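Export from kennel database drops the second registered name on co-owned dogs

Asked by Aitana Zabala, 2023-11-04

I keep pedigree records for a spaniel club in Sorketti, the desktop program. There are 354 dogs in the file. When I export the entry sheet for a show, any dog with two owners prints only the first one. The show secretary wants both, in the order on the registration. Both names are in the record and I can see them on screen. Version 8, export format set to "catalog". Am I missing a setting?

2 answers

Fung-ping Poon
The catalog format reads the Owner field only. Co-owners sit in a separate table and are ignored unless you map them. Open Export, then Fields, and add CoOwner directly after Owner. Set the separator to an ampersand – the default is a line break, and most entry software discards everything after it. Save it as a new template, or the next update will overwrite your change.

Check the order afterward. Sorketti sorts co-owners by the date they were added, so a dog transferred in April may list them the wrong way around. You can drag them in the dog's Ownership tab.

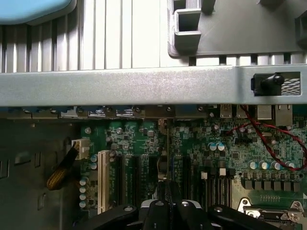 Crossbar and latch inside the desktop case

Nikolovski
Same problem here, 271 dogs. I gave up and typed the names into the Owner field by hand. Works, but then the breeder report counts "A & B" as a new person, so don't do it if you use that report. Flotach exports both owners without any mapping, if you feel like switching.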